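Ticket 131: Footnote backlinks broken in Lakatos reading list

Opened 7th May. Status: open, waiting on Tundside.

The caret links under "Theories of value" return readers to the wrong paragraph. Notes 1 to 50 behave. From note 51 on, each one lands a paragraph early. Same result in two browsers with the cache cleared.

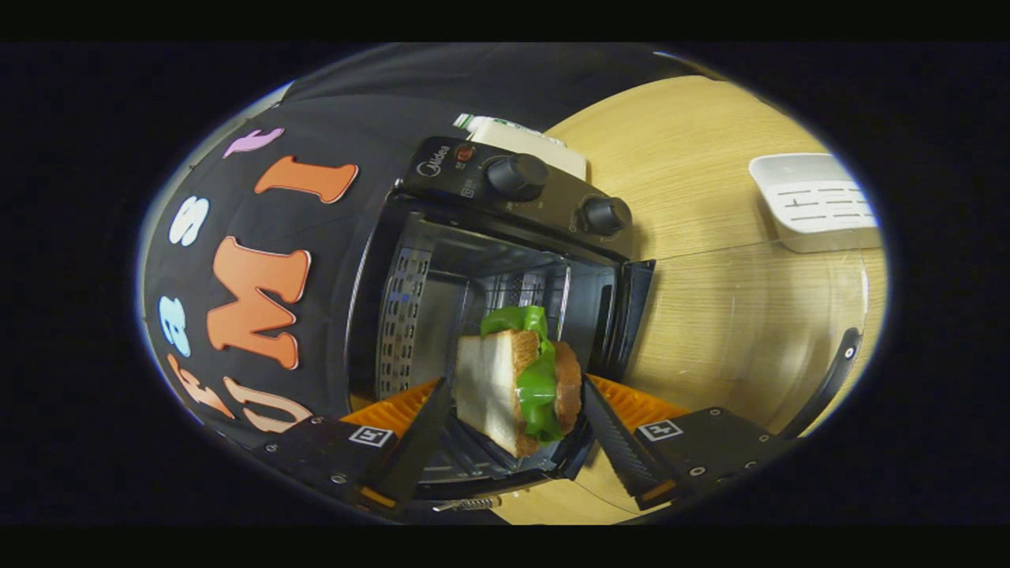
Bollari export re-run with the labour theory chapter on its own. Backlinks correct, so the fault comes in at the merge. Note 67 was the test case. It hangs off the worked example on use value and exchange value, the sandwich with lettuce and white bread, and its caret now opens the paragraph on rent. Catalogue entry in Lirkulance not affected.

Merge script sent to Tundside. Please don't renumber by hand in the meantime.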